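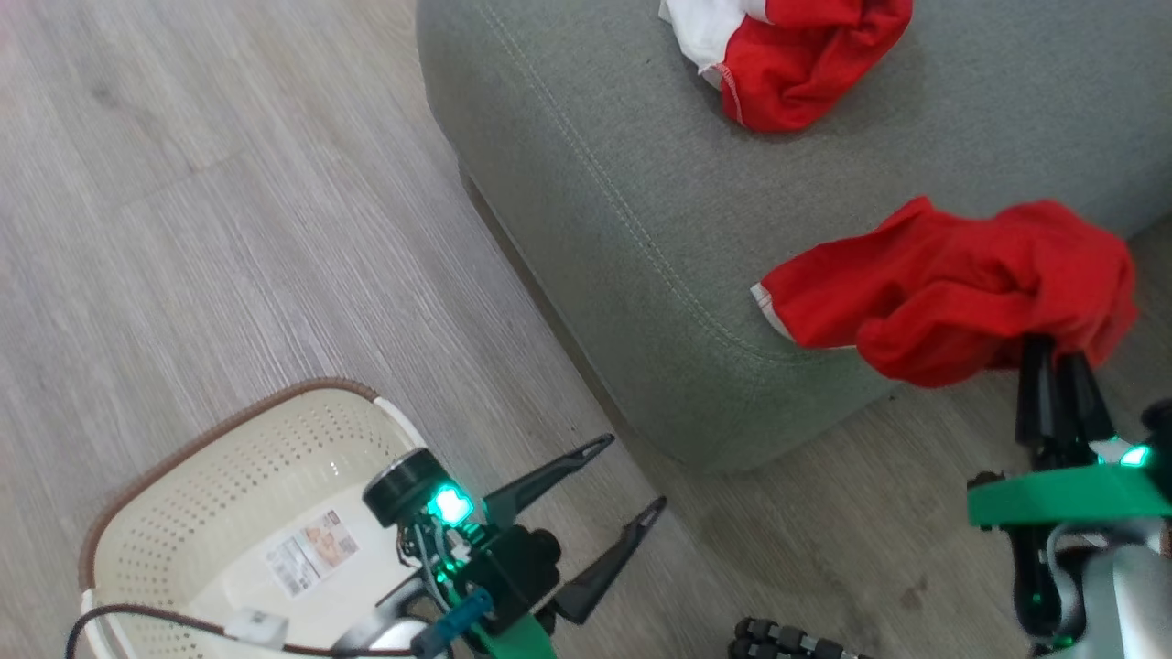
Head camera, sofa pickup task: right gripper closed on the red cloth, left gripper open.

Ticket: right gripper marked open while holding cloth
Project: Tindisow laundry set
Opened by: Nélida Escobar
Assigned to: Olumide Onuoha
Status: Waiting on recheck

3 comments - 0 shares

Problem
The episode checker is rejecting sofa pickups from the April batch. The video has the right fingers shut on a garment, but the state column says open. Of 263 episodes uploaded, 50 came back with this error. The left gripper reads fine in all of them.

What I tried
Restarted the Griker logger. No change.
Swapped the two gripper config files and put them back. No change.
Recorded 10 short episodes with nothing in the right gripper. All passed.
Recorded the same task with a folded towel. All passed.
Went back to thin clothes and the error returned on the second try.

Nélida Escobar, 10:40
So it only happens with thin fabric. The fingers close almost all the way and the label flips. I can keep recording, but I don't want to throw out good grasps.

Olumide Onuoha, 11:25
Found it. The right side is still on the old Aliyu profile, where the closed and open values are reversed past 900 counts. A towel stops the fingers before that point. Empty closes get skipped by the checker, which is why your short test looked clean. I pushed a new profile. Please reload it and don't edit the old files by hand - the raw motor values are saved, so we can relabel them.

Nélida Escobar, 14:05
Reloaded. The first few sofa pickups pass. I left the basket on the left and the clothes in a heap as before, so the new episodes match the rest of the set.

To do
Relabel the 50 rejected episodes from raw values (Olumide)
Rerun the checker on the full batch in Grinov (Nélida)
Keep this open until both are done.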